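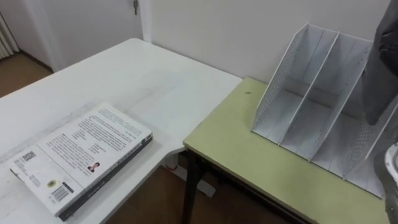

What does the Plalberg Reading Table Collection cover?

It covers the handling of books and desk supplies on shared reading tables: books set down, picked up, turned over, filed in desktop organizers, and returned to the shelf.

Home Overview Files Versions Contact

Search this collection Enter keywords Go

# Plalberg Reading Table Collection

Version 3

## Summary

The collection documents the everyday care of reading tables at the Plalberg study rooms. Each record consists of one or more pictures and a short written note on the task under way. Records were prepared for readers interested in how printed material is sorted, stacked, and put away in rooms used by many people over the course of a day.

The first release contained 20 records. The present release contains 116.

## Contents

- `pictures/` holds the picture files, grouped by room.
- `notes/` holds one plain text note per record.
- `terms.txt` lists the words used for furniture and supplies.
- `changes.txt` lists corrections made after each release.

## Furniture and supplies

Tables differ in height, color, and surface. Two or more tables are often placed together, and their tops do not always meet at the same level. A typical arrangement pairs a large white table with a lower table that has a yellow-green top. The notes refer to these as "main table" and "side table."

Desktop file organizers with vertical compartments are used for thin items such as folders, pamphlets, and paperbacks. Organizers are kept upright, and the open side faces the person seated at the table. An organizer with nothing in its slots is recorded as "clear." One with at least one item is recorded as "in use," whatever the item may be.

## Books

Paperbacks make up the larger share of the printed material. The following terms apply:

- **Face up:** the front cover is visible.
- **Back up:** the back cover is visible, including any barcode, QR code, or author portrait.
- **Filed:** the book stands in an organizer slot with its spine toward the reader.
- **Shelved:** the book has been returned to the room shelf.

A book that lies at an angle to the table edge is recorded as "angled." No further measurement is given. Titles are entered only when they can be read in the picture without enlargement. Where the print is too small, the title field is left blank and should not be filled in from the shelf list.

Thick books are not filed in organizers with narrow slots. They are left flat on the main table until shelving.

## Table care

Surfaces are wiped at closing. Scuffs, specks, and small marks are noted when visible but are not treated as damage. The supplies list for each room follows the Curo naming scheme, and the shelf list follows the one kept at Gredutero.

## Known limits

Notes from the Shukla room use an earlier word list, in which "tray" may mean either a flat tray or a vertical organizer. These notes have been left as written. Lighting differs between rooms, and pale surfaces may appear closer in color than they are.

## Use and citation

The collection may be used for teaching and study. Please cite it as "Plalberg Reading Table Collection, version 3" and include the record number.

Corrections received by the end of November are entered in the next release.

Last revised 15/06/2019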